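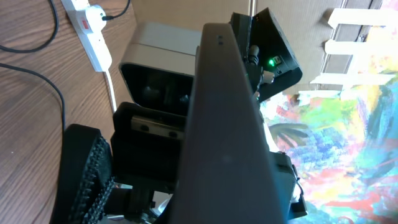

White power strip on the wooden table, with cables

Search the archive Go Advanced search

To: Fliltavton Allotments list
From: Siobhán Dunne
Subject: Re: Water standing charge and the lower tanks
March 2018

Gillespie Shearer wrote:

> Has anyone had the new water letter? Mine says the
> standing charge goes up to 243 pounds for the whole
> site, and that the lower tanks stay off until the
> leak by the Prukullow gate is found. I have two beds
> of broad beans down there and no tap within reach.
> Are we paying for water we can't use?

Gillespie, yes, I have the same letter. The charge is for the site as a whole and is split by plot size, so the lower plots pay the same rate as the rest whether the tanks are on or off. I rang the water company in January and was told there is no reduction for a supply we have shut off ourselves.

On the leak. The meter by the top gate was read with every tap closed and it was still turning. We then closed the valve at the bend in the main path and it stopped, so the fault is somewhere below that. The pipe there is the old black one and nobody has a plan of where it runs after the compost bays. Gilang Pillai thinks it goes under the hedge and comes back in by plot 7. I think it follows the path. Either way somebody will have to dig.

Furmont have quoted for tracing the pipe and making one repair. They would not give a price for replacing the whole length until they had seen it. I would like a second quote before we agree to anything.

In the meantime there are more than enough old barrels behind the shed for anyone on the lower plots who wants one. They need a scrub. Please don't take the blue one, it has a split near the bottom. A hose from the upper tank will reach as far as the second row if two are joined, but it must be taken off again afterwards as the path is used by wheelchairs.

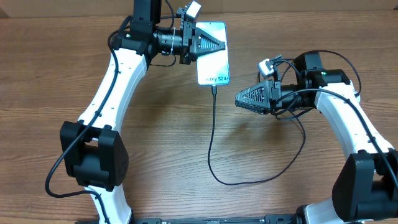
Nadhirah Ngui wrote back that she would rather see the whole pipe replaced now than pay for one repair this year and another the next. Her plot was flooded twice when the old joint went, and she lost all her garlic the second time. She also asked whether the rent reserve could be used.

It can, up to a point. There is 3000 pounds in the reserve and the rules say we must not let it fall below 2000 without a vote of all plot holders. A single repair would fit inside that. A new pipe might not, depending on how much of the trench we dig ourselves.

If you have ever dug up a length of black pipe on a lower plot, or hit one with a fork, please tell me where it was and how deep. Even a rough idea helps. Yolanda Lozano has already marked one spot near her rhubarb with a cane, so please leave the cane where it is.

The key to the valve box is back on its hook. Please don't open the valve to fill a can, however short the job.

Siobhán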